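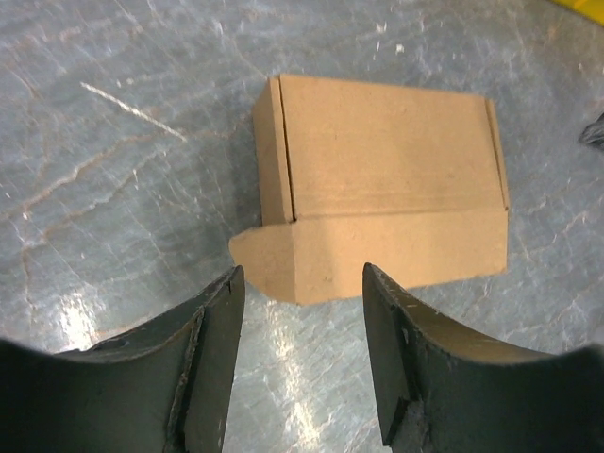
The Tilton is the mailer we reach for more than any other box in the shop, and it's the one we'd tell you to start with if you're sending out small orders and you're tired of wrestling with tape. It's a plain kraft carton that ships flat, folds up by hand and closes with its own flaps. You get a broad, smooth lid with no printing on it, a long front panel underneath, and a locking tab at each front corner. The left-hand tab sticking out past the body of the box is the bit to get to know: it has a rounded, tapered tip and a clean diagonal fold, and once you've tucked a couple of them home you'll be doing it without looking.

We've stocked the Tilton for 11 years now and it's still the box people write to us about. Soap makers, seed sellers, a fellow who mends fountain pens, a school that posts library books to families out past the highway. They all use it a bit differently, and we've tried to fold what they've told us into this page (sorry, couldn't help it).

## What it's made of

Single-wall corrugated board with a kraft liner inside and out. We buy it from the Kobori mill, and it's a good stiff board for the weight, with a fine flute that takes a crease neatly and doesn't crack along the fold. Natural kraft colour all the way through. There's no coating and no plastic film, so it goes straight in the recycling with the newspapers.

Because the surface is uncoated, it does pick up the odd light scuff or darker streak in handling. We like how that looks on brown board, and it hasn't stopped anyone's parcel arriving in one piece. If you want something that stays spotless for a gift counter, have a look at the Fendisley, our white-lined version with the same cut and the same folds.

## Folding one up

If you've never put together a mailer like this, set aside a few minutes and a clear bit of bench or floor. A hard, flat surface helps a lot. Carpet doesn't.

1. Lay the blank down with the inside facing up and the lid pointing away from you.
2. Run your thumb along every crease. Fold each one up to a right angle and let it go.
3. Raise the back and front panels and bring the small corner flaps in.
4. Roll the side walls up and over so they trap the corner flaps. Press the feet into the slots in the base until they click.
5. Fill the box.
6. Bring the lid over, slide the lid's side edges down inside the walls, and tuck the two front tabs in last.

Step 2 is the one everybody skips! Corrugated board remembers how it was first bent, and a crease that has been worked properly will fold square every time after that. A crease that's been forced will bow, and then the lid won't sit down.

For the tabs, push with the flat of your finger and keep the tip pointing into the gap. If you stab at it with the very end, it can buckle. A tab that has buckled can usually be smoothed flat and tried again, but it won't hold quite as firmly.

You'll find there's a narrow gap down the side of the lid where the edges of the board meet. It's meant to be there. The allowance lets the lid go down without catching on the wall, and on a humid day, when board swells a little, you'll be glad of it.

## Tape, or no tape

For hand delivery, market stalls and anything sitting on a shelf, the tabs are plenty. For the post we'd put one strip of paper tape across the front edge, from the lid down onto the front panel. It keeps the tabs from being tugged open when boxes slide over one another in a van, and it shows whoever receives it that the parcel hasn't been opened on the way.

Water-activated paper tape grips this board beautifully. Ordinary self-adhesive paper tape is fine too, as long as you rub it down well. Plastic tape works, but your customer then has to peel it off before recycling, and it takes a layer of the liner with it.

## Labels, stamps and printing

The lid is one clear rectangle, and this is where the Tilton really earns its keep for a small business. A standard postage label goes on with space left over for your own. Rubber stamps look lovely on it. Use a pigment ink and a slightly bigger stamp than you think you need, because fine lines spread a touch on uncoated kraft. White ink needs two goes, and a good long dry between them.

A few things customers have done that we wish we'd thought of:

- stamping the inside of the lid, so the message turns up when the box is opened
- a strip of patterned paper wrapped around the middle, with the label holding the ends down
- writing the order number on the front panel in soft pencil, so stacked boxes can be read from the side
- potato prints (a kindergarten's bulb fundraiser, and they were terrific)

We can print for you as well, in one or two colours, on runs of 2000 and up. Below that the set-up costs more than the boxes, and we'd sooner sell you a stamp.

## What fits

The Tilton is a small mailer, longer than it is deep, so it suits things that lie down: bars of soap, paperbacks, folded tea towels, a pair of children's shoes, a few jars of spice laid on their sides with paper between them. It's a bit shallow for mugs. If you're sending mugs, the Jidgate is the one you want. It has the same locking front with taller walls, and it comes with an optional divider.

Leave room for padding. People tend to choose the box that fits the item exactly, then wonder why the corners got bruised. Shredded kraft, crumpled newsprint or a sheet of the single-faced corrugated roll all do nicely. Give the box a gentle shake before you tuck the tabs. If you can hear something moving, add a bit more.

Not sure? Order a sample. We'll send one flat and one made up, so you can see how it should look when it's finished and copy it.

## Storing them

Keep the blanks flat, in the bundle, off a concrete floor. A pallet or a couple of timber offcuts is enough. Concrete draws damp up into the bottom layer, and soft board makes soft boxes.

Made-up boxes stack well when they're empty, lids closed and tabs in. If you're folding a batch ahead of a busy week, do tuck the tabs, even if you'll be opening them again to pack. Left hanging, they catch on sleeves and get bent the wrong way, and a row of them on a shelf takes up far more space than it should.

Away from direct sun, too. Kraft fades unevenly, and you'll end up with a pale stripe on the side that faced the window.

## Using them again

They'll go around more than once. Our returns shelf has Tiltons that have been through the post several times, and the board is still firm. The tabs wear out before anything else does, so when you're checking a used box, look at those first. If the fold has gone limp, a bit of paper tape will see it through another trip.

When one really is finished, it makes good weed matting. Pull off any tape and labels, open it out, soak it and put mulch over the top. We've done a whole fence line behind the warehouse this way and the lavender is very happy.

## Ordering

Bundles of 40, packed flat and tied with string. Ten bundles to a carton if you're buying for a warehouse. You can mix Tilton, Jidgate and Fendisley bundles in one order and the quantity price still applies.

- **Board:** single-wall corrugated, fine flute
- **Colour:** natural kraft, unprinted
- **Closure:** tuck-in front tabs, no glue needed
- **Supplied:** flat, creased and die-cut
- **Recycled content:** 76 per cent
- **Recycling:** kerbside paper and cardboard

Orders in by noon go out the same afternoon. Pick-up is fine as well: come around to the roller door and ring the bell, and let it ring for a while if the die cutter's running. We restock in April and again before the Christmas rush, and the Tilton is always the first to get low, so if you've a big season coming, get your bundles in early.

## A few questions we're asked

**Can I get it without the tabs?**
We did a run like that once, with a plain tuck front. The lids kept popping up, and we went back to tabs on the next cut.

**Is it safe for food?**
For wrapped food, yes. For loose biscuits or anything greasy, line it with baking paper first. The board will soak up butter faster than you'd believe.

**Will it take a heavy item?**
It's happiest with light to middling things. A stack of magazines is fine. For hardware or ceramic tiles, talk to us about double-wall.

**Do you make it smaller?**
Not yet! We've got a half-size drawn up and a sample blank on the bench, and the corner flaps still need some work. Join the stock list and you'll hear when it's ready.

**My blanks arrived with a slight curl. Are they faulty?**
Usually that's just the string. Untie the bundle, put something flat and heavy on top overnight, and fold as normal in the morning. If they're still curling after that, send us a photo and we'll replace them.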